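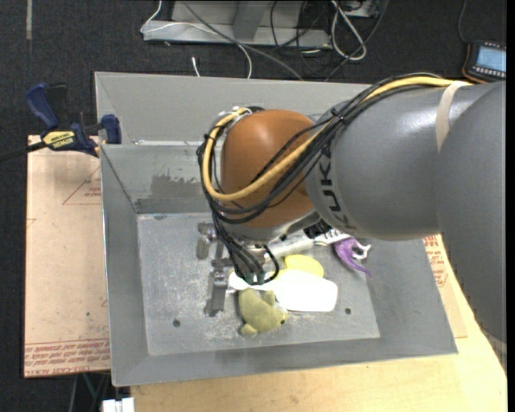
회색 금속 통 위로 뻗은 로봇 팔. 팔에 KUKA 글자가 일부 보인다.

심리철학 독서모임 ‘윔턴(Wumton)’ 2월 정례회의 회의록

시각: 저녁 7시 10분 개회(공지는 7시)
장소: 구청 뒤 찻집 2층 안쪽 방
참석: Nurhan Akbulut(진행), Necati Oral, 배 선생, 하린, 정우, 서기
불참: 민 교수(사전 통보), 형석(통보 없음, 늘 그렇듯)

1. 지난 회의록 승인
배 선생이 지난 회의록에서 본인 발언이 “인격 동일성은 기억의 문제다”로 요약된 데 이의를 제기함. 본인은 “기억의 문제일 수도 있다는 입장을 당분간 거부하지 않겠다”라고 말했다고 함. 하린이 두 문장의 차이를 물었고, 답변에 12분이 걸림. 수정하여 승인. 서기는 앞으로 배 선생 발언을 적기 전에 본인에게 보여 주기로 함. 회의록이 회의보다 길어질 가능성에 대해서는 논의하지 않음.

2. 발제: 순간이동과 생존 (Necati Oral)
발제문은 A4 2쪽, 각주 포함 시 9쪽. 파핏의 순간이동 사례를 출발점으로 삼음. 한 사람의 몸을 정밀하게 기록한 뒤 원본을 없애고 다른 곳에 똑같은 몸을 만든다면 그 사람은 살아남은 것인가. Oral은 “동일성은 중요하지 않고, 중요한 것은 심리적 연속성”이라는 파핏의 결론을 대체로 옹호하면서도, 정작 본인은 그 기계에 절대 타지 않겠다고 밝힘.

토론 요지:
정우: 발제자의 주장과 행동이 어긋난다. 동일성이 중요하지 않다면 타야 한다.
Oral: 철학적 확신과 예매 결정은 별개의 문제다.
하린: 복제된 쪽은 자신이 살아남았다고 기억할 것이다. 그 증언은 얼마나 믿을 수 있는가.
Akbulut: 복제된 쪽에게는 물어볼 수 있지만 원본에게는 물어볼 수 없으니, 설문 응답률부터 편향된다.
배 선생: (확인 후 기재) “잠드는 것도 일종의 단절이라는 점에서, 순간이동만 특별히 두려워할 이유가 있는지를 묻는 것이 부당하다고 단정하기는 이르다.”

이어 원본이 없어지지 않고 둘이 나란히 남는 분기 사례로 넘어감. 정우가 모임 회비를 누가 내느냐고 질문. Oral은 둘 다 원본과 심리적으로 연속되므로 둘 다 내야 한다고 답함. 둘 다 참석하면 의자가 모자란다는 지적이 있었으나 형석의 의자를 쓰면 된다는 데 전원 동의.

동물주의, 곧 우리는 근본적으로 생물학적 유기체라는 입장은 하린이 혼자 변호함. 뇌만 옮기는 사례에서 사람은 어디로 가느냐는 반론에 하린은 “남는 쪽이 나”라고 답했고, 잠시 후 “기분은 좋지 않다”고 덧붙임. 두 발언 모두 기록해 달라고 요청하여 모두 기록함.

3. 다음 학기 교재
후보는 두 가지. 첫째는 Kikuchi의 자아론 강의록으로 총 357쪽. 둘째는 Salcombe의 논문 모음으로 분량은 절반이 안 되지만 문장이 두 배로 김. 배 선생은 Kikuchi를 끝까지 읽은 사람이 있는지 물었고, 민 교수가 읽었다고 들었다는 답이 나옴. 민 교수는 불참이라 확인 불가.
표결 결과 Kikuchi 4, Salcombe 1, 기권 1. 기권한 정우는 “어느 쪽이든 어차피 첫 장만 읽게 된다”는 사유를 남김. 매회 한 장씩 읽되 3장(흄의 다발 이론)은 두 번에 나누기로 함. 인쇄는 하린이 알아봄.

4. 회비와 지출
현재 잔액은 지난번과 같음. 찻집에서 방 사용료를 한 사람당 2,000원 올리겠다고 통보해 옴. Akbulut이 협상을 시도했으나, 주인은 지난달 우리가 차 여섯 잔으로 네 시간을 앉아 있었다는 점을 지적함. 반박 논증이 제시되지 않아 인상안을 수용.
과월호 보관 상자 구입 건: 창간 이래의 소식지가 거의 100부가 되어 Akbulut의 집 신발장을 점유 중. Akbulut의 가족이 신발장의 본질에 관해 의문을 제기했다고 함. 상자 하나를 사기로 함. 부품을 하나씩 바꾼 신발장은 같은 신발장인가 하는 질문은 의장이 직권으로 막음.

5. 공개 강연 준비
대학원 연구모임 Juluvex와 함께하는 강연의 제목을 정하지 못함. 나온 안은 다음과 같음.
‘나는 어제의 나인가’ (Oral)
‘나는 누구의 나인가’ (하린)
‘자아, 그 잠정적 가설의 잠정적 검토에 부쳐’ (배 선생)
포스터에 들어가는 글자 수를 고려해 첫째 안이 유력하나, Juluvex 쪽에서 ‘나’라는 말의 전제가 과하다는 의견을 보내옴. 대안을 달라고 회신하기로 함. 질의응답은 30분, 질문자당 질문 하나. 질문 앞에 붙는 개인 의견도 질문 시간에 포함함. 배 선생은 이 규칙에 반대 의견을 남김.

6. 기타
정우가 발제문 마감을 회의 사흘 전으로 당기자고 제안함. Oral은 이번 발제문을 당일 오후에 보낸 사람은 심리적으로 지금의 자신과 연속성이 약하다고 항변함. 받아들여지지 않음. 사흘 전 마감 가결.
형석의 회원 자격 유지 여부는 본인 참석 시 논의.

할 일
Oral: Juluvex에 회신, 각주 줄이기
하린: 교재 인쇄 견적
Akbulut: 상자 구입, 찻집 예약
서기: 배 선생 발언 사전 확인
정우: 다음 발제(Kikuchi 1장)

밤 9시 50분 폐회. 배 선생의 폐회 관련 발언은 확인 중.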